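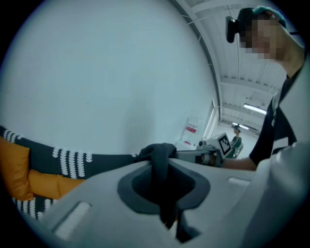 Fledik Gateway 3

Edge gateway for sensors and machine data. Made by Elska. Sold and supported by Paltbridge.

Small DIN rail box. Takes in readings from your sensors, cleans them up, buffers them, sends them on. MQTT out, HTTPS out, or just write to a local database and leave it there. No cloud account needed to set it up.

In stock. Ships from our warehouse, usually next working day if you order before 2 pm.

What it does

Reads Modbus RTU and Modbus TCP. Reads OPC UA as a client. Four digital inputs and two analog (4-20 mA) on the box itself, so for a small pump station or a cold room you may not need a PLC at all. Everything ends up as a tag with a name, a unit and a timestamp. Tags go into a rule table, rules decide what gets sent and how often.

Up to 200 tags on the standard license. Want more, buy the tag pack, it's a key you paste in. No reinstall, no reboot.

Store and forward is on by default. If the uplink drops the gateway keeps writing to its own flash and sends the backlog when the line is back, oldest first. Original timestamps are kept. You can flip it to newest first under Uplink > Queue, handy if you have a live dashboard that people are staring at.

What's new in version 3

Rule editor runs in the browser now. The old desktop tool still opens version 2 projects but won't save to a 3.
Templates. Set up one device, save as template, apply to the next one. Change the template later and it asks which devices to update.
Certificates can be renewed over the air. Was a site visit before.
Second Ethernet port is a real second port and not a switch. So you can keep the plant network and the office network apart.
Dark mode. People asked.

Dropped in version 3: the serial console on the front, and FTP upload. If you still depend on FTP stay on version 2 for now, we have some left, call first.

Specs

Power: 12 to 30 V DC, screw terminals, reverse polarity protected
Draw: 4 W typical, 7 W with the modem busy
Ethernet: 2 x 10/100
Serial: 1 x RS-485, isolated, termination by dip switch
Cellular: LTE option, nano SIM, antenna sold seperately
Storage: 8 GB, roughly half of it free for the buffer
Temperature: -20 to 60 C
Mounting: 35 mm DIN rail, clip included
Clock: battery backed, NTP when online

Part numbers and the full drawing are in the datasheet, ask for it with your quote.

Getting it running

Wire power. Plug a laptop into port 2. Open a browser and go to the address printed on the label, log in with the password on the same label. It makes you change the password. Write the new one down somewhere, a lost password means a factory reset and a factory reset wipes the tags.

Then:

1. Set port 1 to your network, DHCP or fixed.
2. Add a device. Pick Modbus or OPC UA.
3. Add tags by hand or import a CSV. Column order is name, address, type, scale, unit.
4. Hit Test. Green values on the right side are live.
5. Add an uplink. Broker address, port, topic, certificate.
6. Save AND deploy. Save alone only stores the draft. Most of our support calls are this one.

If the values look huge or negative, swap the word order in the tag settings. Float32 from older meters is nearly always the other way round.

CSV import wants a plain comma file. Semicolons from a European Excel will load as one long column, so change the separator in the import window first.

Payload format

JSON by default. One message per tag or one per device, your choice. Field names can be changed, so if your backend wants "val" instead of "value" set it here and leave the backend alone. Batch mode packs several readings in a single message, saves a lot on metered SIMs. There's a Sparkplug B option too, under Uplink > Format, needs firmware 3.1 or later.

Where it's being used

Þorgeirsson runs these at its fish processing sites. 162 gateways, 2,503 devices behind them, mostly freezers, compressors and flow meters. Ravindra Pandey did the rollout there and wrote the template set that we now include as "Refrigeration basic" on every new unit. Their readings go to an in-house database, and from there to the maintenance planning system, where a compressor running over its hour limit opens a work order.

His note on it, from the project notes: "Name your tags before you go on site. We renamed the first batch in the second week and had to fix every report."

We can share the template set and the naming sheet, just ask.

Connecting to an ERP or maintenance system

The gateway doesn't talk to an ERP directly and isn't meant to. Send to a broker, let your integration layer pick it up. For smaller setups there's a webhook rule: tag goes over limit, gateway posts to a URL. Has a hold time so one noisy sensor doesn't post every second. Default hold is 60 seconds, raise it for temperatures.

Webhooks support basic auth and bearer tokens. OAuth with refresh is on the list for a later release, no date.

In the box

Gateway
DIN clip, fitted
Two plug-in terminal blocks
Label sheet with login (don't throw it out)
Printed quick start, one page

Not in the box: power supply, antenna, SIM, RS-485 cable.

Options

LTE version. Order it that way, can't be added afterward.
Tag pack, 500 extra tags, per gateway.
Magnetic antenna with 3 m cable.
Power supply, DIN rail, 24 V.
Pre-configuration. Send us your tag list and network details, we load it and test it before it ships. Adds two or three days.

Firmware

Updates are free for the life of the unit. Download from the support page or let the gateway fetch its own, off by default. Update takes about four minutes and data collection stops for most of that. Readings in the buffer are safe. Going from 3.0 straight to the latest is fine, no need to step through.

The March release fixed a bug where OPC UA subscriptions went quiet after the server restarted. If you bought before that, please update.

Warranty and returns

Two years. Return within 30 days if unused and the label sheet is still there. Pre-configured units can be returned but we keep the setup fee. Damage from wiring 230 V to the terminals isn't covered, and yes we can tell.

Questions we get

Can I run my own code on it? Yes, small Python scripts, in a sandbox. No outside packages.
Does it do LoRaWAN? No. It'll take data from a LoRaWAN server over MQTT though.
Can two gateways share an RS-485 line? No, one master per line.
Works without internet? Yes. Set the clock by hand or point it at a local NTP server.
Can I get a VPN on it? WireGuard is built in. OpenVPN was dropped with version 2.
Is there an API? REST, same port as the web page, docs are on the unit under Help.

Ordering

Prices by quote, discount starts at ten units. Contact Naheed Satti at Paltbridge sales, say how many and wether you want LTE. Lead time on the LTE version is longer at the moment, next delivery lands on a Tuesday and most of it is already spoken for.

Demo units available for a three week loan, you pay return shipping.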